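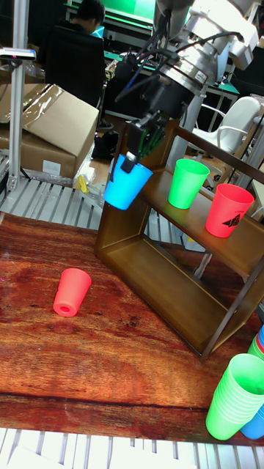
Vasos de colores en una estantería de dos niveles.

Inicio | Jornadas | Ponencias | Materiales | Contacto

Notas del ponente
Vasos reutilizables en actos municipales: balance del programa Lavport
13/05/2026

Apertura
Agradecer la invitación a la entidad anfitriona. Recordar que el programa se aplica en los recintos de Prodinau y Mansour, y que la ponencia se limita a las bebidas frías.

Punto de partida
La ordenanza exige retirar los envases de un solo uso en todo acto con licencia de barra. Los organizadores pidieron un servicio común de préstamo y lavado — la compra individual resultaba inasumible para las entidades pequeñas.

Funcionamiento
Fianza de dos euros por vaso, reembolsable en cualquier barra. Los vasos se recogen en cajas cerradas y se trasladan a la planta de Ollolow. El plazo máximo de devolución al almacén es de cuatro días. (Pausa. Preguntar a la sala por sus plazos de entrega.)

Color y tipo de barra
Conviene asignar un color a cada barra y mantenerlo durante todo el acto. El azul se reserva para los puntos de agua gratuita.

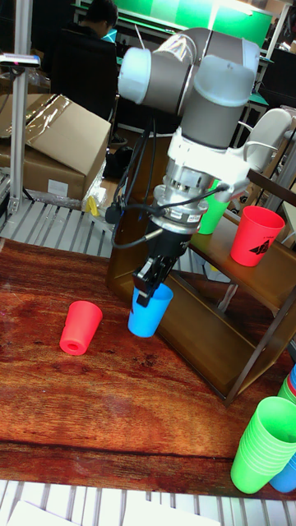
Incidencias
Ocho entidades comunicaron retrasos en la recogida, concentrados en noviembre. Se ha incorporado un segundo turno de transporte. No extenderse en el detalle de las sanciones; remitir al anexo.

Próximos pasos
Revisión de la fianza y apertura del servicio a los centros escolares. Las solicitudes se presentarán por registro electrónico.

Contacto: Oficina del programa Lavport | © Lavport | Volver arriba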